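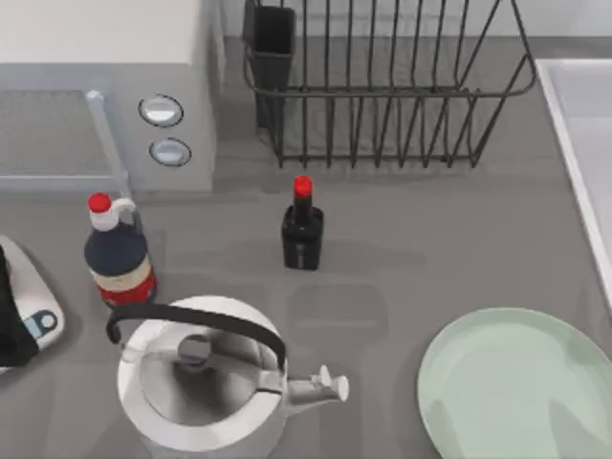
The practice counter: microwave, dish rack, kettle, and one green plate with somewhere to be.

6 min read

I have spent most of August trying to get a machine to tidy a kitchen that doesn't exist. The kitchen comes with Wirosance Counter, a simulator from Purnell that lets you write, borrow or train a robot controller and set it loose on household chores without risking your own crockery. It costs $90 for a home license. For that you get a set of rendered kitchens, a list of chores, a scoring tool and a manual that is 858 pages long in the PDF, of which I can recommend the index.

I came to it with a simple question. My dishwasher is older than my car, my knees are older than both, and I would like to know whether a robot is going to put the plates away before I retire. Purnell's sales page says the package lets you "find out today." Fair enough. I found out.

Setup first. The download took most of an evening and the installer asked me to choose a physics engine, which is a strange thing to be asked at 9 p.m. I took the default. After that it behaved well, and on a four-year-old desktop with a decent graphics card the kitchens ran smoothly. The look is plain: gray counter, gray backsplash, white appliances, soft shadows. It resembles a rental apartment photographed by a very calm landlord. But the clutter is good. There's a syrup bottle with a red cap, a little black bottle that I assume is soy sauce, a kitchen scale, a white kettle with a big arched handle. My own counter looks like this on a good day, minus the space.

The chore list is where the fun starts, if you have a broad idea of fun. I stuck with the starter controller for the first week, the one that ships in the box, and gave it "plate to rack" over and over. You would think a plate is the easy one. It's flat, it's round, it stays where you left it. Flat is the trouble. A gripper wants something to get hold of, and a plate lying on a counter offers a slightly raised rim and nothing else. The starter controller's best idea was to push the plate toward the sink until something changed. Out of 29 tries it got the plate into the rack 3 times, and one of those was leaning in a way I wouldn't accept from a teenager.

Bottles went much better. Picking up the small black one and moving it beside the microwave worked nearly every time, and watching it do so without fuss gave me a real lift. The kettle was somewhere in between. Grabbing the handle was fine. Then it would carry the thing along at an angle that, with water in it, would have meant a mop. The simulator has no opinion about this. The score sheet said "success" and the kettle sat where it was told, and I sat there thinking about my socks.

That's my main complaint, and it's a large one. Wirosance Counter grades where things end up and cares very little about how they got there. A real kitchen has feelings about the journey. I'd like an option to mark down anything that knocks, tips or drags, and I couldn't find one. It may be in the manual. Many things may be.

I did pay extra for the Dewulf controller, an add-on that has been trained on a great many more kitchens than the starter has seen. It is clearly better. It gets a finger under the plate rim by sliding the plate first, a trick I have since caught myself using. It is also slow. Clearing a counter took it roughly as long as it takes me to make coffee, drink the coffee and clear the counter.

There is a second scene set, Flaltthorpe, with a workbench and bins for the shop-floor crowd. I only dabbled. Sorting parts into bins suits these controllers far more than kitchens do – the bins are always in the same spot and no one leaves a bag on them.

So can a machine do the chores yet? It can move the soy sauce. It can move the kettle if you're relaxed about the kettle. The plates are still mine.

Buy it if you like tinkering and have patience for settings menus. Skip it if you wanted a demo to show the family. I tried that, and they asked why it was pushing the plate.

Three and a half stars, and I'm keeping the license.

We use cookies to remember your preferences and measure traffic. By continuing to browse you accept our cookie policy. Accept / Manage settings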